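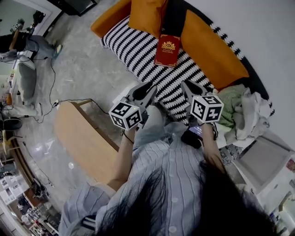
Jueves, 15 de agosto de 2024

Inicio Diario Recetas Cartas Contacto

Festivo, persianas bajadas desde las once y todo el pueblo metido en casa o en la playa. Yo me había prometido no hacer nada, nada de nada, y a media mañana ya estaba peleándome con el sofá. Siempre me pasa lo mismo: me siento con el café, miro el salón y empiezo a ver cosas que llevan semanas pidiéndome un poco de cariño.

La manta de zigzag, por ejemplo. La compré hace años en un puesto de Rudisero, una tarde que fuimos Trinidad Salazar y yo a buscar unas sillas y volvimos sin sillas, claro, y con esa manta en blanco y negro que a ella le pareció una barbaridad («te vas a marear viendo la tele», me dijo) y que a mí me alegró el día. Me sigue gustando muchísimo. Lo malo es que con esas rayas cualquier arruga se nota el doble, y en cuanto alguien se echa la siesta las líneas se van cada una por su lado. La estiro desde una punta, se me sale de la otra, la remeto por detrás del asiento, me siento a ver cómo ha quedado y ya la he vuelto a torcer.

Los cojines naranjas son otra historia. Mamá decía que el naranja era color de cafetería, y puede que tuviera razón, pero en enero, cuando anochece tan temprano, entro en el salón y me parece que alguien ha dejado encendida una lámpara. El grande no hay manera de que se quede derecho. Se vence hacia un lado, poquito a poco, como mi tío después de comer. He decidido dejarlo torcido. El pequeño me lo llevo a los riñones cuando leo y luego lo devuelvo a su rincón, que ya lo tiene cogido y ahí vive.

Y el libro rojo, el del escudo dorado en la tapa. Me lo prestó Virgilio Navarro en primavera con mil recomendaciones, que si no lo abriera mucho, que si era de su padre, y desde entonces va del sofá a la mesilla y de la mesilla al sofá sin que yo pase de la página 60. No es culpa del libro, pobrecito. Es que lo abro por la noche y me quedo dormida con las gafas puestas. Hoy, ya que estaba, me senté un rato en el lado bueno, el que coge el aire de la cocina, y leí un capítulo entero sobre un viaje en barco que me recordó a las cartas de la abuela. Le debo una llamada a Virgilio. También le debo una tarta, ahora que lo pienso.

A las cinco llamó Rehema Kirui desde Tavares, donde dice que corre una brisa que da gusto (qué envidia, Dios mío), y me contó que viene la semana que viene con Arnel, los dos en el autobús de la tarde. ¡Cuánto me alegré! Se quedarán 4 noches. Eso significa que el sofá tendrá que hacer de cama y que la manta irá por fin a la lavadora, que falta le hace, y habrá que ver dónde la tiendo, porque en el patio no cabe con las sábanas. Tengo que pedirle a Trinidad el colchón fino, si no se lo ha dejado otra vez a su hermana.

Cené un tomate con sal y un trozo de queso, de pie, mirando por la ventana. Había fuegos artificiales muy lejos, se oían más que se veían. Después volví al salón, puse el cojín pequeño donde me gusta y busqué la página. Mañana compro pinzas de tender y huevos para la tarta.

Última actualización: agosto de 2024

Usamos cookies para recordar tus preferencias en este sitio. Aceptar Rechazar Más información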